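About Us

Vunska began with a cupboard. More precisely, it began with the tall cupboard at the back of a primary classroom in Abu Hammour, where Fraser Swanson was teaching a mixed group of seven and eight year olds and had, over the years, collected far more counting bears, dominoes, number rods and odd bits of board games than any one teacher can sensibly look after. Other teachers started asking to borrow things. Then their friends at other schools did, and a good many parents too, and before very long there was a notebook hanging from the cupboard door on a piece of string so that we could keep track of who had what.

That notebook is still with us (it lives on the shelf by the kettle) but the cupboard has grown into a proper lending library of maths games and table games, open to schools, nurseries, clubs and families. We look after more than 800 sets these days, and there are 76 schools and clubs on the borrowing list. You don't have to be a teacher to join, and you certainly don't have to be good at maths!

What we lend

Dice are what people ask us for most, and we are very fond of them ourselves. Foam dice in particular are a joy in a room full of children. They are quiet on a hard table, they don't hurt when they land on somebody's foot, and the pips are big enough for the whole group to read without a scramble. We use them for first adding and taking away, for doubles, for snakes and ladders on the playground, and for a noisy game called Zundon, which Fraser made up one rainy September and which has been going round our schools ever since. You roll, you add, you decide whether to stop or roll again, and the first to reach exactly 50 wins. Go over and you drop back to 20. Grown-ups tend to be dreadful at it.

Besides the dice we have dominoes large and small, playing cards, spinners, sand timers, pattern blocks, balance scales and a whole wall of board games, most of them given to us by families whose children have moved on to other things. We are always glad to have more, even if a piece or two is missing. A surprising number of games can be rescued with a button.

How we look after it all

A dice set that comes back with one missing is a sad thing to open in front of a class, so everything is gone over before it goes out again. Foam dice are wiped with a damp cloth and left to dry on a rack, and we turn them in our hands to look for nibbled corners, which do happen. Then they go back in their trays. We like a tray with low sides because small hands can get in and out of it, and because tidying up becomes part of the game: roll, read the number, put it back in its place. We have known classes who argue about whose turn it is to tidy, and there aren't many things in a classroom you can say that about.

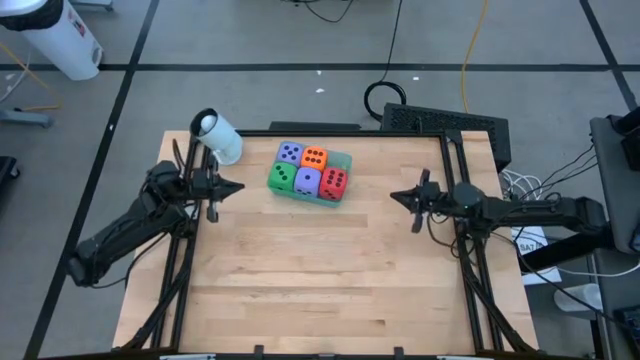

Foam dice in their green tray, colours mixed, on the wooden table.

Coming to see us

Our home is the ground floor of the Berkard building, through the blue door and past the bicycle racks. Do come in and have a good look before you borrow anything, and bring the children if you can, as they are much better at choosing than we are. Each member may take up to 3 sets at a time and keep them for half a term. If you need a little longer, just tell us, and we will nearly always say yes unless another school is waiting.

If you would like somebody to visit your school and run a games morning, Fraser still does these himself and will talk happily about dice for as long as you let him. Ask at the desk or leave a note in the box by the door, with the ages of the children and a rough idea of how many there will be.

Page last updated Nov 23, 2025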